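Print | E-mail

4. Visitor movement and obstruction in Takitness Square

4.1 Setting and survey periods

Takitness Square is the main meeting point for day visitors to Vukell. It is open to walkers on all sides, but most people enter from Yusuf Street, where the coaches stop, or from the station steps at the opposite corner. The square holds a permitted market, a ticket booth and a changing group of costumed performers who ask for payment in return for photographs. During the study period the northern pavement was narrowed by hoardings around a building site.

Observation took place in February, when visitor numbers are low, and was repeated in the summer season with the same survey points. Each session began at 2 p.m. and ended when the market closed. Sessions were abandoned in heavy rain, as people moved under the arcades and their routes could no longer be followed from the survey points. Data from abandoned sessions were left out of the analysis.

Across both periods, 2,870 crossings were recorded. A crossing was defined as the full route of one person from the point of entry to the point of exit, including any stops. People who stayed in the square beyond the end of a session were treated as incomplete cases and are discussed in Section 5. Residents and visitors could not be told apart by observation, and no attempt was made to do so. A separate doorstep survey, with 400 completed forms, was used to collect the views of people living or working close to the square.

4.2 Treatment of routes

Routes were drawn by hand on a base plan and then entered in Wanuvix, a route-mapping package. The package stores each route as a chain of short straight lines. Where an observer lost sight of a walker behind the hoardings or a parked vehicle, the gap was closed with a straight line if the walker reappeared within 10 seconds. Longer gaps were left open and the route was marked as broken.

Two measures were taken from each route. The first was directness, defined as the straight-line distance between entry and exit divided by the distance walked. The second was delay, taken as all time spent standing still, with the reason noted where it was clear to the observer. Waiting for traffic, waiting for other members of a group, and stopping to watch or avoid a performer were recorded under separate headings. Stops with no clear reason formed a fourth heading. 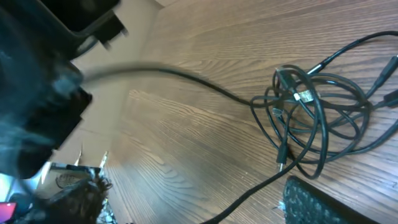
Routes entering from Yusuf Street showed the same general form in both survey periods. For the first part of the crossing they kept close together and were fairly direct. They then spread and crossed one another near the ticket booth, where the queue, the performers and the edge of the hoardings left little clear pavement. When all routes from a busy session are plotted together, single routes are hard to recover in this part of the square. The difficulty is much like that of the black cable in Figure 2, which can be followed as a thin line until it joins the larger tangle and after that is not easily told from the rest. For this reason the plots were used only to locate the area of conflict, and all measures were calculated from the separate route files.

4.3 Sources of delay

Traffic was the main recorded reason for standing still at the edges of the square in both periods. Within the square itself the pattern was less even. In February, most stops were made by groups waiting for a slower member or reading the street plan by the station steps. In the summer season, stops connected with performers became more common, and were found mainly on the approach to the ticket booth.

The recorded stops do not show whether a walker welcomed the performer or wished to get past. Posture and direction of gaze were tried as a guide during the pilot sessions, but observers often disagreed and the item was dropped. It would therefore be wrong to read performer-related delay as a measure of annoyance. In the doorstep survey, shopkeepers on Yusuf Street were more likely to complain about deliveries blocked by coaches than about the performers – a result at odds with the weight given to costumed performers in the council's consultation papers.

The hoardings had a clear effect on directness. Walkers who would otherwise have kept to the northern pavement were pushed into the middle of the square, where they met the flow from the station steps at a sharp angle. Directness was lowest for these routes. It was higher for walkers who used the arcades, although the distance on foot was longer, as few of them had to change course once they had entered.

4.4 Limits of the method

Three points should be kept in mind. Observers stood at ground level and their view of the central area was often blocked in the busiest sessions, so that broken routes are over-represented there. The building work was present throughout, and no sessions from before its start are available for comparison. Lastly, the afternoon sessions say nothing about conditions in the evening, when the market is closed and the illuminated signs draw a different crowd. Residents raised evening noise in nearly a quarter of the written comments, and this is taken up in Section 6 together with the licensing records.

Print | E-mail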